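10/24/24

OK so the desk saga has moved along, and I said I'd write it down before I forget which day I did what. I'm typing this on the floor with my back against the radiator and a bowl of cereal for dinner, so excuse the spelling.

I've wanted a proper work table since February, when I measured the alcove (wrong, then again, less wrong) and started the spreadsheet. The Cordier one was gorgeous and cost $2,286, and I closed that tab so fast! The Stakwood one was $579 and had the same kind of pale top, just with plainer legs, and I slept on it for 9 nights, which for me is a long time to sleep on anything. Then I bought it. No regrets so far except my lower back, which would like to file a complaint about the stairs.

Anyway, today was supposed to be a work day and it turned into a table day. I took everything off it: the lamp, the monitor, the mug of dead pens, a stack of mail going back to the summer, and a library book I've already paid for once. All of that is on the bed now, and yes, I do have to sleep there tonight. Then I went over the top with a cloth that was barely damp and a drop of dish soap, going along the grain like the care leaflet says. The leaflet also says to do this weekly. Ha.

I put on a podcast about shipwrecks and it took maybe half an episode. I love that part, when there's nothing on a table and you can think about what should go back. I'm pretty sure the mug of dead pens isn't going back. The printer definitely isn't, it can live on the shelf and sulk.

The big question is still cables. I keep going back and forth on whether to run everything through the hole at the back or just clip the cords along the edge. The hole is a little left of the middle and my outlet is on the right, so whatever I do there's going to be a long loop hanging down behind. I ordered a cable tray from Womis for $30 and it should fit underneath, if I can find the small drill bit. I had it last week. It was in my hand!

The other thing is the finish. I went on the Werkstead forum to ask about oil versus wax, and got four answers that all disagreed, plus one person who told me to sand the whole thing back and start over. I'm not doing that. I like the wavy grain exactly how it is, it runs on a slant and it makes the whole corner feel lighter, especially with that dark chair behind it.
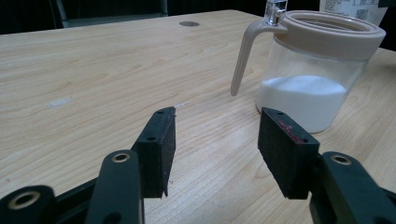
The table with its pale, wavy grain. There's a whitish scuff over on the left, and the cable hole is toward the back.

I'm leaning toward wax. I'll try a bit on the underside first and see what it does to the color. As for the scuff, I might rub at it with a soft cloth and then leave it alone, I know what I'm like once I start fussing.

Tomorrow: find drill bit, return library book, buy wax, get the bed back. Also call the dentist, which has been on this list longer than the table has.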